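収集ノート Limura 台所タスク 3月
朝9時過ぎ開始、夕方まで

昨日の続きから。Folero(記録側のソフト)を新しい版に入れ替えたら、エピソードの区切りがやっとペダルで打てるようになった。これがものすごく楽! いままでは操作者が「はい終わり」と声を出して、横の人がキーを叩いていたので、末尾に余計な静止が毎回くっついていた。ペダルだと手を離さずに済むし、横に人がいなくても回せる。午前中に試し撮りを何本かやって、区切りのずれはほぼ気にならないところまで来た。踏み間違い対策として、長押しで直前の区切りを取り消せる設定も有効にした。取り消した分は捨てずに別フォルダへ逃がしている。あとで見返すと使えるものが混じっていそう。

累計は採用分で574本、うち両腕を使うものが292本。目標の800本までまだあるけれど、ペダルのおかげで一日の伸びが目に見えて変わってきた。先月のグラフに今日の点を足したら一人で声が出た。

今日の課題の組み立て
皿、マグ、とうもろこし、オーブンの組み合わせ。指示文は短いのと長いのを両方用意する。短いのは「皿を取る」程度、長いのは「皿を取って、オーブンの前に置いて、かごの中身をのせる」くらい。同じ動きに長さの違う文を二通り付けるのは前からやりたかったことで、Vidmar(学習側)のローダーがようやく複数の文を受け付けるようになった。エピソードを読むたびに文がランダムに選ばれる。重みは今のところ均等。

開始姿勢は毎回少しずつ崩す。手先の高さと向きを変えて、腕の初期位置も左右ばらばらにする。前に固定の開始姿勢だけで集めたときは、学習したモデルが最初の一秒で同じ動きをなぞって、そこから外れると途方に暮れていた。あれを見るのはつらかった……。崩し方は操作者任せにすると好みが出るので、Foleroが開始前に目標姿勢を画面に出し、それに合わせてから踏む方式にした。合わせきらなくてもよい。むしろ多少ずれてくれたほうがうれしい。 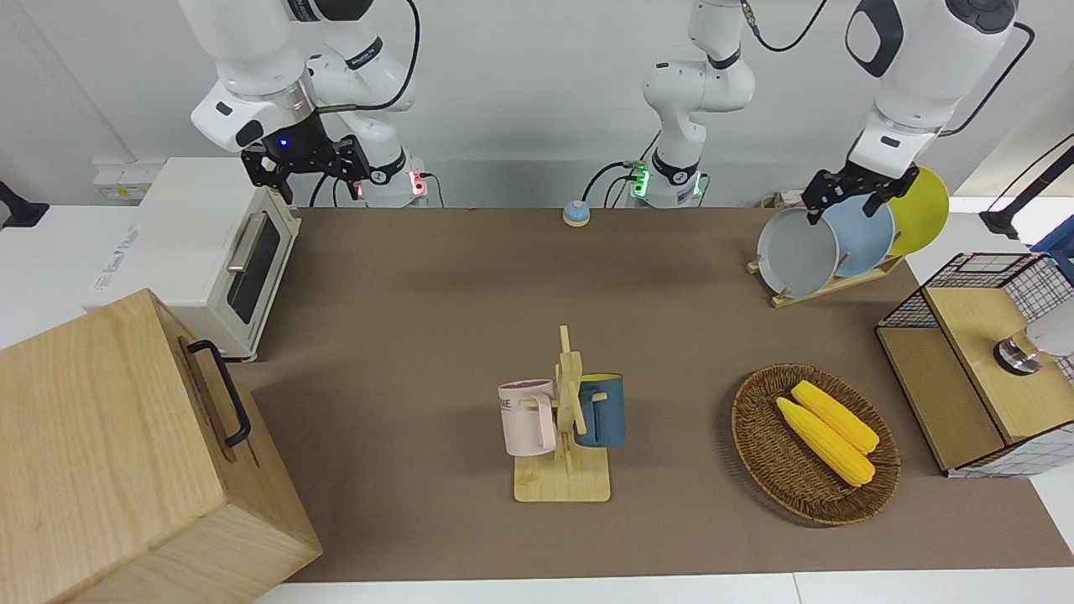

両腕の課題で一番おもしろいのは、片方が仕事をしているあいだにもう片方がどこで待つか、という部分だと思っている。操作者の癖がいちばん出るところで、腕を引っ込めて待つ人もいれば、次の対象の上まで先に行っておく人もいる。左のグリッパーが水切りの灰色の皿の縁に下りていて、右は指を開いたままオーブンの上、という配置がまさに後者で、私はこちらの待ち方が好きだ。次の動作への移りが短いし、視線の先に両方の手先が入りやすい。ただ、待ち方を全員そろえるかどうかは迷っていて、いまは「相手の腕の通り道をふさがない」とだけ決めてある。そろえすぎると開始姿勢のときと同じことが起きそうな気がする。

皿について。立てて重なっているところから手前の一枚だけを抜くのは、遠隔操作でも緊張する。縁に指を掛ける深さが浅いと滑り、深いと後ろの皿まで連れてくる。午前の失敗はほとんどこの二種類だった。失敗にもラベルを付けることにして、「浅い」「連れ」の二つを追加。短い単語にしたら記入が早い。早いと全員ちゃんと書いてくれる。ラベルの語数は大事だと思う。

やり直しの扱い。つかみ損ねて、そのまま持ち直して成功したエピソードは採用にする。これは今回から。以前は一発で決まったものしか採用していなかったけれど、Vidmarの直近のモデルは一度滑ったあとに固まってしまうことが多く、持ち直しの例が足りないのは明らかだった。持ち直しを含むエピソードには「回復」の印を付けて、後から割合を調整できるようにしておく。午後の分から印が入っている。午前の分は夕方に見返して付け直した。目が疲れたけれど、見返していると操作者ごとの持ち直し方が本当に違っていて楽しい。いったん大きく離れて仕切り直す人と、指先だけで小刻みに直す人がいる。どちらも欲しい!

昼休みのあと、時刻合わせの確認。固定カメラと頭部カメラと関節角の三つを突き合わせて、ずれの大きい区間がないか調べた。午前の中に、頭部側だけ遅れている区間が見つかった。原因は保存先のディスクが詰まり気味だったことで、書き込み先を分けたら収まった。該当のエピソードは保留にしてある。捨てるかどうかは明日、補正をかけてみてから。補正は単純に平行移動で足りる見込みだが、区間の途中で遅れ幅が変わっていたら諦める。

物の配置替えの方針も書いておく。物の位置は10本撮るごとに変える。かごの向き、マグ掛けの位置、呼び鈴の位置など、動かしやすいものから動かす。呼び鈴は今日の課題では触らない。触らない物が作業面にある状態を普通にしておきたいので、わざと残している。指示文に出てこない物へ手を伸ばさないことも、データから覚えてほしいことの一つだ。マグの色の左右も入れ替える。「桃色のマグ」と言われたときに色で選んでいるのか位置で選んでいるのか、入れ替えがないと区別できない。

それと、見る向きの話。同じ配置でも、固定側と頭部側では左右の印象がまるで違う。マグの桃色と青緑の並びも逆に見えるし、オーブンも反対側に来る。指示文を書く人が固定側の映像を見ながら「左のマグ」と書き、モデルは頭部側の映像を主に使う、というちぐはぐが起きうる。過去分の指示文を検索したら、左右で物を指している文がそれなりに混じっていた。これから書く文では左右を使わず、色か隣の物で指すことにする。過去分は一括置換が怖いので、手で直す。半日仕事になりそうだけれど、直したあとの学習結果を早く見たくて仕方がない。

頭部側の良いところは、手先と対象の距離感がつかみやすいこと。オーブンまわりの動作を並べて見ると、腕がどちらから寄っていくかがよくわかる。ケーブルがオーブンの上に垂れて通るので、手首を回す課題では引っ掛かりに注意。次の配線替えのときに少し余裕を見直したい。 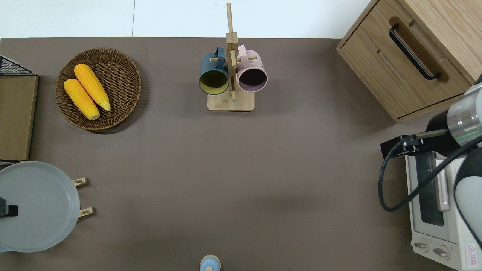 Asanka Mollahからは夕方に、左右を消すだけでは足りない、「手前」「奥」も同じ問題を抱えているはずだ、という指摘が来た。完全にその通りで、しかも私は今日の長いほうの指示文に「手前の皿」と何度も書いている。あわてて検索したら自分の文ばかり引っ掛かった。色で書き直す。皿は色が違うのでそれで通じる。同じ色の物が並ぶ課題をやるときには、基準になる物を文の中に入れる(「オーブンに近いほうの」など)形で試してみる。指示文の書き方をまとめた一枚紙があるので、この件も書き足しておいた。

Asankaのもう一つの提案は、配置替えの前後で指示文を使い回さないこと。これは賛成半分、心配半分。文の種類が増えるのは歓迎だが、書く手間が倍になる。ひとまず短い文は使い回し、長い文だけ毎回書く、で明日やってみる。

夕方の学習確認
採用分だけでVidmarを軽く回した。小さい設定なので数字はあてにしない。それでも、片腕の課題だけのときに比べて、待っている側の腕がふらふらしなくなった。再生を見て思わず二回巻き戻した。静止の余りがペダルで削れた効果か、両腕の例が増えた効果か、これだけでは切り分けられない。切り分けるなら、旧式の区切りで撮った分の末尾を自動で刈り込んだ版を作って、同じ本数で比べるのがよさそう。刈り込みのスクリプトは前に書いたものが残っている。関節速度がしきい値を下回り続けたら切る、という素朴なもの。オーブンの上で待つ動きまで切ってしまわないか、そこだけ確認が要る。両腕とも止まっているときに限る、という条件を足せば済むと思う。

Shaimaa El Khatibが見ているPlitadentの共有表について、列を三つ増やしてもらうことになった。「回復」「失敗ラベル」「文の長さ」。既存の行は空欄のままで構わないとのこと。ありがたい。書き出しの形式は変えず、列の追加は末尾に限る。途中に挟むと前の集計が全部ずれる(前にやった)。

所要時間のメモ。採用一本あたり、準備込みで約二分。動作そのものより、物を戻して姿勢を合わせる時間のほうが長い。戻す順番を決めたら少し縮んだ。皿、マグ、かごの順。かごは最後に置くと腕に当たらない。逆向きの課題、つまり片付ける側も一緒に撮れば、戻しの手作業がそのまま一本のエピソードになる。これは早く試したい。皿を水切りに立てて戻すのは抜くより難しいはずで、最初は採用率が落ちるだろうけれど、それでも手で戻す時間がまるごとデータに変わるのは大きい。

明日
・保留分の時刻補正
・長い指示文の「手前」「奥」を色に書き直し
・皿を戻す方向の試し撮り、まず短い文だけで
・ペダルの固定。踏むたびに少し滑っていくので、滑り止めを敷く
・刈り込みスクリプトに両腕静止の条件を追加
・操作者の交代表を更新、皿の課題は一人が続けて撮りすぎないように

追記、18時40分。取り消しフォルダを見てみたら、踏み間違いで消した中にきれいな回復の例が入っていた。救出して採用側へ移動済み。上の574本にはまだ入れていない。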